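Extended Warranties and Fabric Care Plans: Common Questions

Last updated 27/10/2018

Are these plans worth the money?

Usually no. A plan is priced so that the seller comes out ahead across all its customers. You might be one of the few who gets more back than you paid, but the store knows the odds and you don't.

The salesperson said almost everyone ends up using theirs. True?

Ask for that in writing. We asked at the Grurkent store in May and got a brochure with smiling people on it. The salesperson may well believe it. They may also get paid for each plan sold.

What does a typical clothing care plan cover?

Less than the name suggests. The Tinamlow plan costs $83 and promises repair or replacement of "damaged garments." Read down to section 5 and you find that damage means a failed seam or zipper. Pilling, fading, shrinking and stains are all called normal wear. That takes out most of what goes wrong with a shirt.

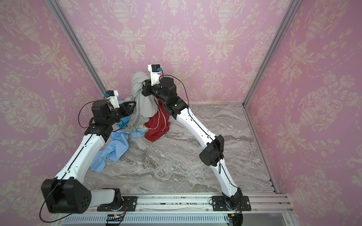
The other limit is time. You have 32 days from the first sign of a problem to file a claim, and the company decides when that first sign was. Keep your receipt and write down the date you noticed anything wrong.

What about washers and dryers?

Same story, bigger numbers. Say a Vanags washer sells for $697. Check what the maker's own warranty covers before paying for a second one that may run over the same months. Ask the store which day its plan starts. If it starts on the day you buy, you are paying twice for part of it.

Doesn't my credit card do this already?

Maybe. Some cards add time to the maker's warranty and some have dropped the benefit. Call the number on the back and don't rely on what you remember from when you signed up.

I already bought one. Can I get out?

Often, if you move fast. Look for the word "cancel" in the contract. Ruvard gives a full refund in the early weeks and a partial one later, minus a fee. Send the request by mail or email and keep a copy, whatever they tell you over the phone.

Is there anyone who should buy a plan?

If a sudden repair bill would truly sink you, a plan might help you sleep. Get the full contract first, though, and read the exclusions before the price.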